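Office Chair FAQ
Rilness Workspace Rentals
Updated 22 Oct 2024

What does a chair rental include?
The chair, delivery, one fitting visit and pickup at the end of the term. The shortest term is 2 months.

Can I buy the chair at the end?
Yes. Ask for a price before your last month starts. Rent already paid does not count toward it.

Do you charge a deposit?
We charge $139 per chair. It is refunded after the chair comes back and has been checked.

Will casters mark a wood floor?
Hard casters can, especially with grit under them. Tell us your floor type when you order and we will send the soft set. Sweep under the desk once a week.

How do I clean a fabric seat?
Vacuum it first. Blot spills with a damp cloth and a little dish soap. Do not soak the pad or use bleach.

How high should the armrests be?
Your elbows should rest on them with your shoulders down. If they hit the desk, lower them until the chair slides in.

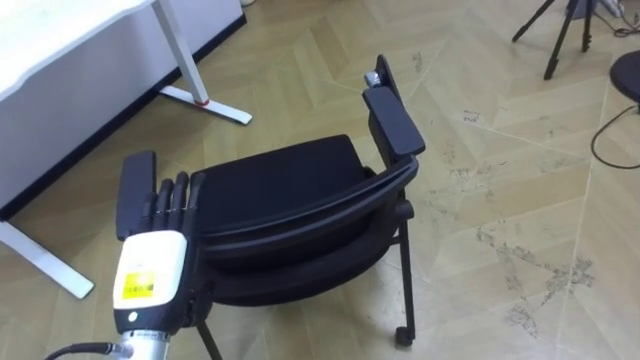 Kazimiera Tokarz wrote to us that she had her armrests too high for months and only noticed when her neck started to ache by lunch. She now checks them whenever someone else has used her desk.

My chair sinks when I sit down. What should I do?
The gas lift is probably worn out. Stop using the chair and call us. We replace lifts free during the rental.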